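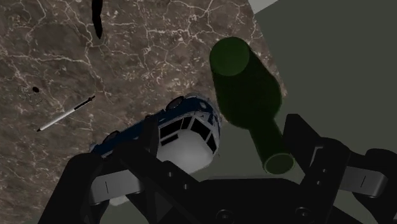 Green glass bottle, marble counter.

06/10/2026
Sealer trial, entry 4. Dudlow shop, back bench.

Picking up from the 24-hour wipe. Skidel came back from the supplier with a new data sheet and the same old promise on the front: one coat, ten years, "wine, oil and citrus safe." I have read that sentence on five different cans now and believed it once, a long time ago, and I paid for that kitchen twice.

Setup, so I can find it later. Offcuts are all from the same slab of white marble, honed on our side, edges left as sawn. Savchuk cut them. Four pieces per product, four bare pieces as controls, all washed with plain water and left on the rack over the weekend with the fan going. Labels on the underside in grease pencil. One of the Kutar pieces lost its label in the wash and I worked out which it was by the chip on the corner. I'm fairly sure. Marked it with a question mark in the table anyway.

Products:
Skidel one-coat, can from lot 1839
Kutar two-coat, opened in December, lid was tight
Bare stone

Application was by lint-free cloth, following each can as written. Skidel says leave it ten minutes and buff. Kutar says fifteen, buff, wait two hours, go again. I did both with a timer and didn't fudge it. If a product only works when somebody who has done it for twenty years bends the instructions, the customer should be told that.

Stains: red wine, olive oil, lemon juice, black coffee. One spot each per piece, dropper, a watch glass over the top so it can't dry out and flatter the result. Half the spots were wiped at 30 minutes and the other half left for 24 hours.

30 minute results
Wine: nothing visible on either sealed set. Faint gray ring on the bare ones.
Oil: nothing on Kutar. On Skidel, one piece out of the four has a slight darkening, could be a missed patch when I wiped it on. Bare stone went dark straight away, as expected.
Coffee: nothing on the sealed ones, light tan on bare.
Lemon: etched every single piece, sealed or not. Dull spot, you can feel it with a fingernail.

That last line needs underlining. Lemon juice eats the polish off marble, and a sealer that soaks into the stone does nothing about it. It slows down staining. It has never stopped etching, and I don't see how it could, with the acid sitting on the surface and the sealer sitting below it. "Citrus safe" on the Skidel can might mean that citrus doesn't damage the sealer. That is a very different thing to sell somebody. I've written to ask which they mean and don't expect a straight reply.

24 hour results
Wine: sealed sets both show a mark. Kutar is lighter by eye. Skidel is lighter than bare but I wouldn't want to defend it to a customer.
Oil: Kutar still clean on three, slight shadow on the one with the question mark. Skidel dark on two. Bare is bare.
Coffee: hardly any difference between the two products.
Lemon: worse everywhere. Stopped looking.

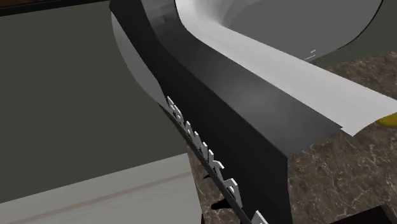 So far that puts Kutar in front, which is what the sales guy from Kutar would say, and it bothers me a little that I'm agreeing with him. Things that could be fooling me:

1. Two coats against one. Of course two coats do better. The fair test is Skidel with a second coat, even though the can says it doesn't need one. Should have thought of that before I opened anything.

2. I knew which piece was which when I judged the stains. The marks are faint enough that I could talk myself into seeing what I expected. Next round somebody else shuffles the pieces and I score them blind.

3. Four pieces is not many. Marble varies across a slab, and a vein through the middle of a spot changes how it drinks. On two of the Skidel pieces the oil spot is right on a vein. May mean nothing.

4. Cure time. Both cans say 24 hours before use, and in small print Skidel says "full performance after seven days." Then the front of the can should say that too. I gave both of them 48.

Water uptake. Did this as well, mostly to have a number that doesn't depend on my eyes. Weighed the biggest bare offcut dry: 1327 g. Soaked it, patted it down, weighed it again, and the reading wandered so much with how hard I patted that I'm not writing the second figure down. The scale is fine, I checked it with the 100 g weight before and after. The method is the problem. Need a fixed drip time and the same cloth every time, or drop the whole thing. A smaller piece might help too. The one at 545 g fits the tray flat and doesn't need turning over.

The water bead test. Every sealer video on the internet shows water beading up on stone, and both of these bead nicely. So does bare marble if you've had your hands on it, or if it was wiped with the wrong cleaner. I put a drop on a control piece I'd been carrying around and it stood up like a pearl for a good while. After a wash with plain dish soap and a proper rinse it went flat. I'd like us to quit using beading to show customers that a counter has been sealed. A dark patch after ten minutes under a wet paper towel tells you more, and even then only that water is getting in.

Does color change matter? The Skidel sheet says "no change in appearance." Held next to bare, the Skidel pieces look a touch warmer to me. Kutar looks the same as bare. I asked two people at the bench and got two different answers, so put that down as unknown.

Cost, while I'm at it. Skidel is cheaper per can and covers less than it claims. I used up noticeably more than the sheet said for the area, and honed stone drinks more than polished, so some of that is fair. Somebody quoting a job off the sheet will come up short on a big island.

For the shop, until there's better data:
Don't repeat the ten-year line to anyone. We have no piece that old with a known history.
Tell people marble will etch, before they buy, and show them a lemon spot. Leave one of these pieces at the front desk.
Keep using Kutar on jobs already quoted. No switch yet.

Next round
Skidel one coat and Skidel two coats, side by side
Seven full days of cure for everything
Blind scoring
Fresh can of Kutar, in case the old one was helping or hurting
Drop the coffee, it isn't separating anything
Polished offcuts as well as honed, if Savchuk has any left from the same slab
Poultice on the 24 hour wine marks, see which lift. If the Skidel marks come out clean I may have been too hard on it.

Pieces are in the gray bin under the bench, stain side up. Please don't stack anything on them. The one with the question mark is on top.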